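Subject: Re: [nostbridge-list] Folding vs rolling, and the August linen count
From: Corey Hollis
Date: December 7, 2019

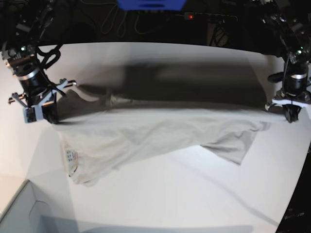
Grey T-shirt, held at both sides over a white table.

Hi all,

Replying to Didar below, and to the four people who wrote to me privately because they didn't want to start anything. You've started it.

Didar wrote:

> Can we please settle on one way of putting things away in the
> costume store. I opened the drawer marked TEES PLAIN and half of
> it was rolled like sushi and the other half folded so small I had
> to unfold every one to find out what size it was. Also someone has
> been hanging the knits again. The brown cardigan now comes down to
> my knees. I am not naming names but it was not like this in August.
>
> Also, do we know yet whether we are paying for Indard to clean
> the wool or doing it ourselves?

Taking these in the order that will annoy the fewest people.

Knits. Please don't hang them. I realise the hangers are right there and the shelf is up a step, but gravity works on a cardigan all winter without taking a day off. Fold the sleeves in, fold once across the middle, heavy ones at the bottom. The brown cardigan may come back if it's washed cool and dried flat on a towel. If it doesn't, we have a dressing gown, and somebody in the spring show will have to be an invalid.

Rolling. I have nothing against rolling as a private habit. It's grand in a suitcase. In a drawer shared by a whole theatre group it means every label is on the inside, and the first person to want a medium leaves the lot looking like a bag of bandages. So, flat folding for tees: sides in to the middle, sleeves back on themselves, up from the hem in thirds, stood on edge with the neck label showing. Dumitrescu will tell you it should be halves and not thirds. Dumitrescu has deeper drawers at home and can do as they like there.

Sizes. The masking tape on the drawer fronts says S, M, L and "Gerald". If anyone knows what Gerald refers to, write to me off-list. Until then I've left it alone, as it seems to be full of waistcoats.

Wool cleaning. Indard quoted $900 for the coats and the two military jackets, pickup included, and they won't touch the one with the feathers. That's a fair whack of the wardrobe budget, which as of this morning has $60 in it, plus whatever is in the biscuit tin. My own feeling is that most of the coats only want airing and a good brush. The jackets do need a professional, particularly at the collar, and particularly the one that was worn by our entire succession of colonels. I've asked for a price on those alone and will post it when they get back to me.

Moths. Yes, there are some. Cedar blocks are pleasant and smell like somebody's nice aunt, but they won't do much once the eggs are in. Small wool pieces can go in the chest freezer in a sealed bag for two weeks. Label the bag. Last year's was thawed by a person who was expecting a roast.

The count. The list from August has 52 plain tees on it. I went through the drawers last night and came out well short, even after including the one I was wearing. If you borrowed some to paint the flats in, I'd sooner have them back with paint on than not have them. The grey ones especially, since every crowd we've put on stage in Nostbridge for years has been dressed in them, and the colour has been discontinued.

I'll be in the store most of the afternoon with the kettle on if anyone wants to argue about thirds in person. Bring milk. The back door sticks, so lift the handle and lean.

Corey

P.S. Didar, your own scarf was in the lost property box. I've folded it.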